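Why does a hot drink go cold?

Leave a cup of hot chocolate on the bench and it won't stay hot for long. The heat doesn't disappear. It moves out of the drink and into the things that are cooler than it, like the cup, the bench and the air in the room.

Heat always travels from a warmer thing to a cooler thing. It keeps going until both are the same temperature. When that happens to your drink, we say it has reached room temperature.

Three ways heat gets out

Conduction is heat moving through things that touch. The drink warms the inside of the mug, then the outside, then your fingers.

Convection is heat carried away by moving air or liquid. Air above the drink warms up and rises, and cooler air slides in to take its place.

Radiation is heat that travels without needing anything to carry it. You can feel it if you hold your hand near a warm oven door.

Steam takes heat away as well. That's why a lid helps so much — it keeps the steam in.

What is the cup made of?

Metal lets heat through quickly. Ceramic is slower, and a thick ceramic mug soaks up some of the heat from the drink and holds on to it for a while. The handle sticks out to the side, away from the hot part, so it stays cool enough to hold.
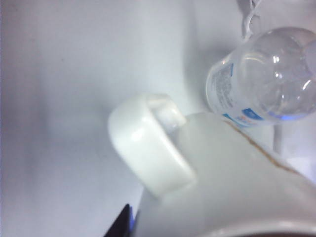

Try it yourself

You will need 3 cups of the same size, a thermometer and some warm tap water. Ask an adult to check that the water is no hotter than 50 degrees Celsius.

1. Wrap one cup in a woollen sock. Put a saucer on top of the second. Leave the third as it is.
2. Pour the same amount of water into each cup.
3. Measure the temperature every 5 minutes for 20 minutes and write it down.

Which cup lost the most heat? Draw a graph with a different colour for each cup.

Words to know

Insulator: a material that slows heat down, such as wool or cork.
Conductor: a material that lets heat through easily, such as copper.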